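Section 4. Planning the purchase

Read this section before you ask Koltano, or anyone else, for a quote. It covers hand-held grippers for recording cabinet tasks: opening doors, taking items off shelves, putting them back. Prices come last because they are the part most likely to be wrong.

4.1 Write down the task first

1. List the furniture the work will use. Give the inside width of each compartment, the shelf heights, and how far the doors swing.

2. List the items to be handled. Measure the widest one and compare it with the jaw opening on the data sheet. Data sheets tend to give the opening with the pads off. Ask for the figure with the pads on.

3. Decide whether one operator will work with one gripper or with two. A seller will suggest two. Ask which of your tasks needs the second one, and get the answer in writing.

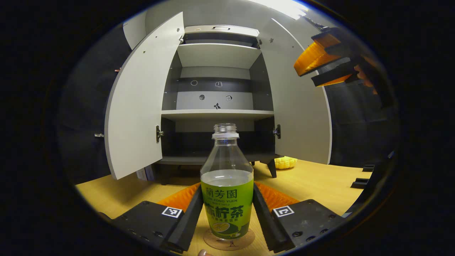 4. Set aside money for things that wear out. Pads are sold as lasting the life of the tool, and in our view that claim deserves no weight at all until someone defines the life of the tool. Indov quoted us 186 per pad set. We budgeted for four sets and did not regret it.

NOTE: Bottles, cartons and fresh food come out of your own budget. No supplier we wrote to had them in the quote.

4.2 Prepare the station on paper

1. Choose a cabinet you can buy again. If the model is dropped halfway through the project, later recordings will not match the earlier ones.

2. Allow floor space for both doors standing open, plus room for the operator to step back.

3. Price the surroundings along with the gripper. Curtains, hooks, stickers and lighting look like small change and are left off most plans. Ours came to 803, more than the cabinet cost. 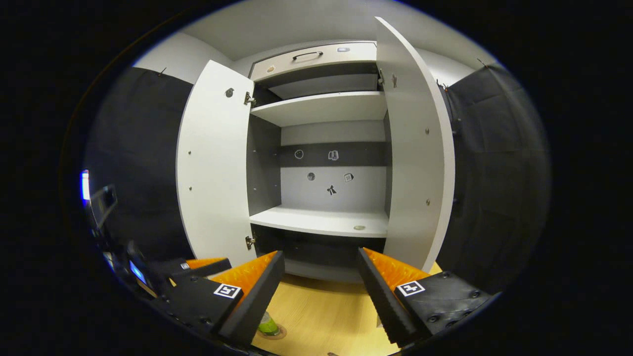
Figure 4-2. Cabinet station with both doors open and a black curtain on each side.

4. Check that the printed markers on the gripper can be replaced without sending the unit back. If the seller says they never need replacing, ask what happens when one gets scratched.

CAUTION: Do not accept a demonstration on the seller's own furniture as proof of fit. Ask for the same task on your cabinet, with your items, run by your operator.

4.3 Compare quotes

1. Get at least three quotes. Strip out training, "onboarding" and extended support, and compare what is left.

2. Treat any hourly recording rate as a best case. The Peng brochure gives one without saying whether resets between takes are included. Ming-te Kwan asked twice and received the brochure again.

3. Rent before you buy if the supplier allows it. Nirninton does, but takes the deposit in full and returns it slowly. Orders placed in December may sit until the new year.

4. Hold back part of the payment until the spare pads have arrived and been fitted.

NOTE: Questions about the budget sheet go to Chih-ming Lai. The sheet was last checked on 26 Apr 2018. Confirm every price on it with the supplier before you sign.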